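Toaster oven

A toaster oven is a small electric oven designed to stand on a countertop or table. It has a hinged front door, usually glazed, one or more removable wire racks, and exposed or shielded heating elements mounted near the top and bottom of the cooking chamber. It is used for toasting bread, reheating cooked food, broiling, and baking in small amounts.

Classification

Toaster ovens are commonly grouped by internal volume and by the way heat is moved inside the chamber. Plain models depend on radiant heat and natural air movement. Convection models add a fan, which evens out the temperature and shortens cooking times for many foods. Units sold as air fryers in oven form are convection models with a faster fan and a perforated basket or tray.

The appliance differs from the pop-up toaster in that the bread lies flat and the slot width places no limit on the thickness of the food. It differs from the microwave oven in that the food is heated from the surface inward, so browning occurs.
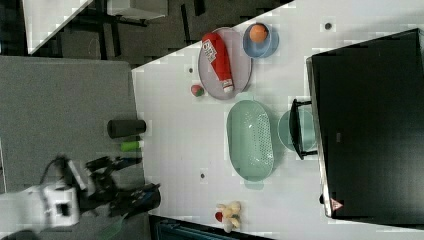
Construction

The chamber is normally formed from folded sheet steel, with a coating of aluminum or enamel on the inner faces. An outer shell surrounds it, leaving an air gap that limits the temperature of the exterior. Thick insulation is uncommon in low-cost units, and the top and sides become hot in normal use.

Three types of heating element are in general use. Metal-sheathed elements contain a resistance wire packed in magnesium oxide powder. They are sturdy and slow to warm up. Quartz elements consist of a coiled wire inside a quartz tube and reach operating temperature more quickly. Halogen elements are faster again but are found in fewer models.

A crumb tray slides out beneath the lower elements. On many units the rack is linked to the door by hooks, so that opening the door draws the rack partway forward.

Controls

Mechanical models have separate knobs for temperature, function, and time. The temperature knob acts on a bimetal thermostat, which opens and closes the circuit as the chamber warms and cools. The resulting swing in air temperature can be wide, particularly in small chambers. The function knob selects the upper elements, the lower elements, or both. The timer is often a spring-wound device with a bell.

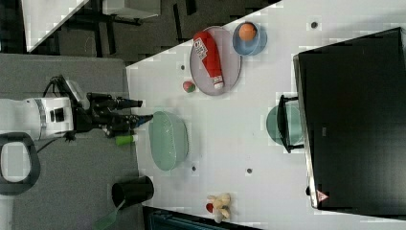
Electronic models use a thermistor and a relay or triac, and hold the set temperature more closely. Toasting programs on these units adjust the heating period for the starting temperature of the chamber, so that a second batch is not darker than the first.

Placement and safety

Makers specify a minimum clearance at the sides, rear, and top. The Prodau and Lataver manuals both call for 4 inches on all sides and advise against placing the appliance under a low cabinet. The cord should be kept away from the door and the outer shell. Extension cords are generally discouraged on account of the high current drawn.

Plastic containers, paper packaging, and sealed jars should be kept out of the chamber. Glass dishes are suitable only when marked for oven use, and many are unsuitable for broiling. Grease left on the crumb tray is a common cause of smoke and small fires.
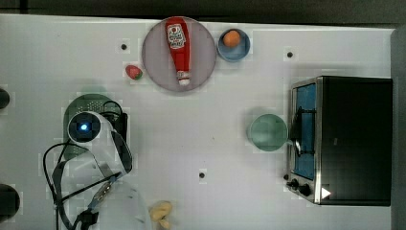
Toaster oven on a white tabletop with a plate, a ketchup bottle, and a small blue bowl.

Cleaning

The appliance is unplugged and allowed to cool before cleaning. Racks and trays can be washed in warm soapy water. The inner walls are wiped with a damp cloth, and abrasive pads are avoided on coated surfaces. Elements are left untouched, as residue on them burns off during use.

See also

Convection oven
Crumb tray
Pop-up toaster
Thermostat

This page was last edited on Mar 20, 2019.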